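Pesance Brass Excerpts, data card

Pesance holds 618 solo recordings of orchestral brass excerpts: trombone, horn, trumpet and tuba. Players recorded at two sites, Jaltus and Fonham, with one microphone at a fixed height. Each excerpt is stored as mono WAV with a plain text file giving instrument, mute, tempo mark and take number.

Trombone accounts for 300 files, of which 200 are tenor and the rest bass. Alto trombone is not covered.

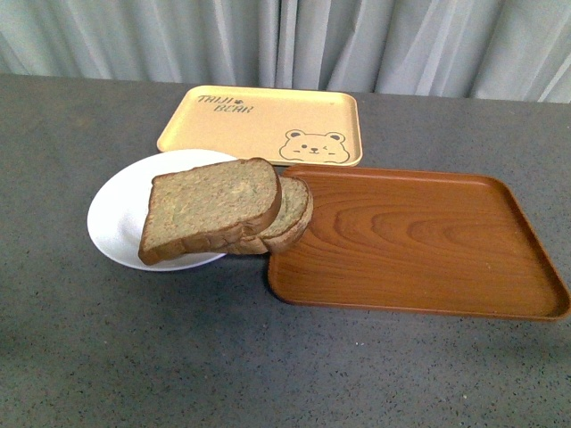 Countertop with trays, plate and bread.

Splits are made by player, so no player appears in both train and test. Tuning pitch was not fixed between sites; check the field "ref_a" before comparing intonation. Takes with page turns or valve noise are kept and flagged.

Known gap: Fonham has no muted horn.

Maintained by the Godinho audio group. Send corrections with the file name and take number.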